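Speaker notes: Hard water at home, what it does and what to do about it

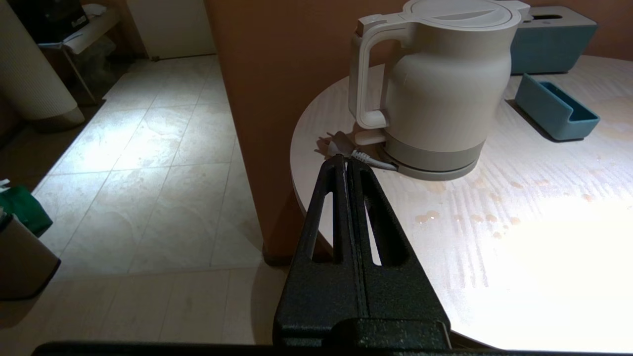

Slide 1: Opening

Thank the library for the room. Give my name, Negin Mazandarani, and say that I have worked in water treatment for most of my career and do not sell softeners.

The talk runs 60 minutes with questions. Ask people to hold the long ones until the end. Short ones are fine as we go.

Ask for a show of hands: who has descaled something in the past year? Then ask who has a softener. Move on without discussing the answers. We come back to this on slide 6.

Slide 2: What hard water is

Rain is soft. It picks up calcium and magnesium when it moves through limestone or chalk. Water from granite country stays soft because the rock gives up very little.

Hardness is reported as milligrams per liter of calcium carbonate. Some reports use grains per gallon. One grain is 17.1 milligrams per liter. Write the conversion on the board, people always ask for it again.

My own kitchen tap in Gornidska tested at 139 milligrams per liter. On the usual scale that is hard, but only just. The step up to very hard is at 180.

Say clearly that hard water is safe to drink. Calcium and magnesium are both things we need in the diet.

Slide 3: Why heating matters

This is the one piece of chemistry in the talk. Go slowly.

The calcium is dissolved as bicarbonate. When the water heats up, carbon dioxide leaves and calcium carbonate is left behind. It does not dissolve well, so it settles on the nearest surface. That surface is usually the hottest one.

This is called temporary hardness. Permanent hardness comes mostly from sulfates and does not drop out on boiling.

Consequence: the worst scale is found in kettles, water heaters, coffee makers and dishwashers. Cold pipes get much less.

Pass around the cut section of heating element from the house in Cesine. Remind people it has sharp edges. Get it back before slide 5 or it goes missing in the back row.

Slide 4: Costs

Scale slows the movement of heat into the water. In a gas heater it collects at the bottom of the tank and the burner has to run longer. Popping or rumbling from the tank is a common sign.

In an electric tank the energy loss is smaller, because the element sits in the water, but the element runs hotter and fails sooner.

Soap is the other cost. It reacts with calcium and makes scum before it makes lather. Modern detergents handle this better than bar soap does.

Do not quote a dollar figure. The last time I did, half the questions were about the figure.

Slide 5: Descaling

White vinegar or citric acid. Both work by dissolving the carbonate. Citric acid smells less and rinses out faster.

For a kettle: unplug it, cover the scale with equal parts vinegar and water, leave it an hour, empty it, rinse twice. Then boil a full kettle of plain water and throw that away too. Check the manual first, as some makers want a particular product.

Never mix an acid with bleach. Say this twice.

Shower heads: unscrew and soak if they come off. Plated finishes can be damaged by a long soak, so check after half an hour.

Natural stone counters: keep acids off them. Marble is calcium carbonate, the same material we are trying to dissolve.

Slide 6: Softeners and other devices

Ion exchange softeners swap calcium and magnesium for sodium. They work. They need salt, a drain and some space. Anyone on a low sodium diet should talk to a doctor, and many homes keep one unsoftened cold tap for drinking.

Reverse osmosis under the sink: good for drinking water, too slow for the whole house.

Magnetic devices: results in published tests are mixed. I would not spend money on one. Expect pushback here and keep it brief.

Refer back to the show of hands.

Slide 7: Testing

Strips are cheap and good enough for a first look. Dip, wait the time on the packet, read in daylight. For a private well, send a sample to a certified lab and ask for iron and manganese as well, as both affect the choice of softener.

City customers can get the number from the yearly water quality report. If hardness is missing, call and ask.

Slide 8: Questions

Likely ones: fish tanks, house plants, hair, whether filter pitchers help (a little, and less as the cartridge ages).

Handouts are on the table by the door. Test strips, one per household. Next talk in the series is in December, on private wells.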